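Sovus issues revised bench rules for small robot arms

Sovus, the shared testing lab used by several small automation companies, has published a revised set of bench rules for robot arms that push, grasp or sort loose parts. The rules take effect in September and replace a guidance note that users could follow or ignore as they chose.

The new document runs to 15 pages. It covers tabletop arms only. Mobile platforms and arms mounted on rails stay under the older site procedure until a separate revision is ready.

The main change concerns how a test setup is recorded before the arm is powered. Under the old note, users logged the arm, the tool and the name of the person in charge. The revised rules add the work surface, the mounting pattern and the set of test objects, each with its own entry in the setup record. If any of these is changed during a session, the record must be closed and a new one opened.

"We had results from the same bench that could not be compared," said Stella Khaemba, who led the revision. "In most cases the arm was set up correctly. The board had been swapped, or the shapes had been reprinted at a different infill, and the log said nothing about it."

Printed test objects are allowed under the rules, provided that the print file, the material and the layer height are kept with the record. Objects that are chipped or visibly deformed must be taken out of the set. Color may be used to identify an object in the log but does not count as a full description; the shape must be given as well.

Speed limits have also been rewritten. During setup and teaching, the tool tip may not move faster than 70 millimeters per second. The limit applies to any motion within 40 millimeters of the work surface, whether or not an object is present. Outside that zone, the limit is the one given in the risk assessment for the bench. Reach is treated separately – an arm that can extend more than 615 millimeters from its base must have a software boundary set inside the edge of the table, and the boundary must be tested at the start of each shift.

Tools receive a section of their own. A plain pusher or probe with a rounded tip may be used with the basic setup record. Tools with moving fingers, suction or a blade need an additional sheet listing the forces involved and the state the tool takes when power is lost. Clamps and collars between the wrist and the tool must be checked by hand before the first motion command, with the arm disabled.

Koech and Drokus, two of the companies that rent bench time at the lab, commented on the draft. Koech asked for a shorter form for repeated runs with an unchanged setup, and this was accepted. Drokus asked for the teaching limit to be raised for lightweight tools. That request was declined, and the reasons are given in an annex.
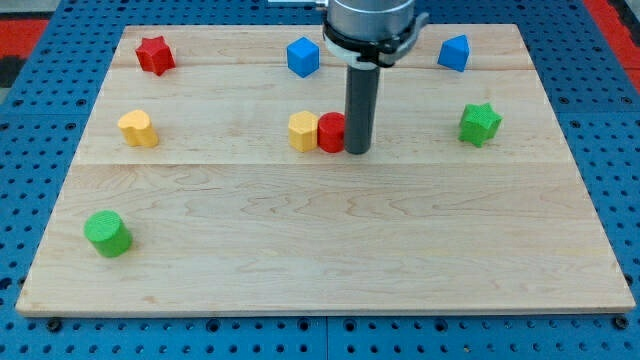
Does a new setup record have to be opened each time the test objects are moved?

Only a change to the set itself calls for a new record. Moving, turning or tipping objects already listed is part of normal testing, and start positions are logged with the individual run.

Jocelyn Tan, who schedules bench time at Sovus, said the added paperwork takes about ten minutes for a first session. Repeated runs on the short form should take less. Users will be able to fill in either form through Bodach, the lab's booking system, which will hold a booking as provisional until the record is complete.

Existing users do not need to apply again. They must read the revised rules and confirm this in Bodach before their first booking under the new version. Setup records made under the old note remain valid for reference, but may not be reopened or extended.

Comments on the rules can be sent to the lab through the booking system. The procedure for mobile platforms and rail-mounted arms will be handled next, with a draft sent to registered users before it is adopted.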